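Category: Course Materials > Hospitality and Institutional Catering
Accessibility | Print this page | 3 shares | 0 comments

Unit 4: Table Service and the Order of the Cover

Course coordinator: Jurgita Rimkutė
Handout revised 1 Oct 2021

4.1 Purpose of the unit

This unit covers the laying of tables for seated meals in dining halls, residences and small restaurants. Students are expected to have read Units 1 to 3 and to be familiar with the terms "cover," "station" and "sideboard." The practical assessment takes place in the training dining room and counts for 20 percent of the final grade. The written paper counts for the remaining 80 percent.

4.2 The cover

A cover is the space allotted to one guest, together with everything placed in it before the guest sits down. The width of the cover governs the seating plan. Where chairs have arms, more width must be allowed, and the plan should be drawn from the chairs as well as from the table.

The plate, or the folded napkin where no plate is set, marks the center of the cover. It is placed first. Knives and spoons go to the right and forks to the left, in order of use from the outside in. Knife blades face the plate. The water glass stands above the tip of the main knife, and any further glasses are set in a diagonal line from it.

4.3 Table d'hôte and à la carte

In a table d'hôte setting, the cutlery for the whole menu is laid in advance. In an à la carte setting, only the cutlery for the first course is laid, and the server adjusts the cover after taking the order. Students often lose marks by mixing the two. The menu card supplied at the start of the assessment states which is required.

4.4 Linen and bare tables

Cloths should hang evenly on all sides, with the center crease running the length of the table. Many institutions no longer use cloths at midday. A bare table must be wiped, dried and checked against the light before any item is set down. Plates are carried by the rim or from beneath, and the thumb stays off the eating surface.

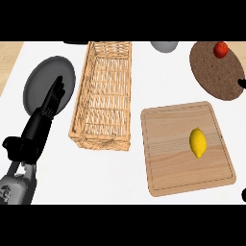 Fig. 4.2. Round gray plate on a white tabletop, toward the left edge.

4.5 Reading for discussion

Hernán Quispe's case study of the Bundari residence hall describes a change from tray service to laid tables for 90 residents. Read the sections on staffing and breakage. Be prepared to discuss:

- how the stations were divided among 16 servers
- why glassware was stored apart from china
- whether the August trial was long enough to support the findings

4.6 Submission

Seating plans are to be submitted on paper, in ink, with the student number on each sheet. Late work is subject to the rules in the course guide.

This site uses cookies to remember your settings. Accept | Manage preferences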